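The long way round with marmalade

Every December I promise myself that I will leave the marmalade to January like a sensible person, and every December I walk past the greengrocer in Beltow, see the first bitter oranges sitting in their crate, and come home with far too many of them. My family have given up commenting. The big pan comes down from the top of the cupboard, the radio goes on, and that is the kitchen spoken for until bedtime.

I learned from Siiri Jankauskaitė, who rented the flat above ours when we lived on Prata Street and who had taught herself from a stained pamphlet she found in a second-hand shop (I have the pamphlet now, and it is a good deal more stained than it was). Siiri believed in taking two days over it. On the first evening you squeeze the fruit, tie the pips and pith up in a square of muslin, shred the peel and leave the whole lot to soak overnight in cold water. I have tried the quick methods since, the ones where you boil the fruit whole and chop it afterwards, and they make a perfectly decent jar for your toast. But I miss the shredding, and the smell that gets into the curtains, and the excuse to sit at the table for a whole evening with a good knife and somebody to talk to.

People will argue about the peel until the cows come home. My husband likes it so thin you could read the paper through it, while my sister in Vemen cuts hers into great chewy lumps and says that anything smaller is jelly. I fall somewhere in the middle, and tend to get thicker as the evening wears on and my wrist gets tired.

Then there is the simmering, which should be slow and should go on until the peel squashes between your finger and thumb. Don't be tempted to add the sugar before then, as the peel won't soften any further once it's in, and I have a batch from 3 winters ago at the back of the larder that proves it. 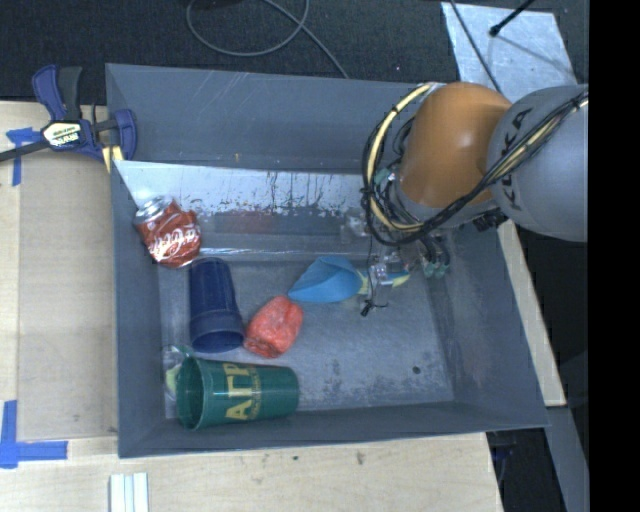 Once the sugar has dissolved you can turn the heat right up and let it gallop. I put a saucer in the freezer and start testing after 25 minutes, dropping on a teaspoonful, waiting a moment and giving it a push to see if it wrinkles. Take the pan off the heat while you do this, or it will race past setting point behind your back. Let it stand a little before you pot it, too, so the peel doesn't all float to the top.

Siiri moved to Trita years ago, but we still post each other a jar when the weather turns. Hers is always darker than mine, and she won't tell me why. I suspect a spoonful of treacle.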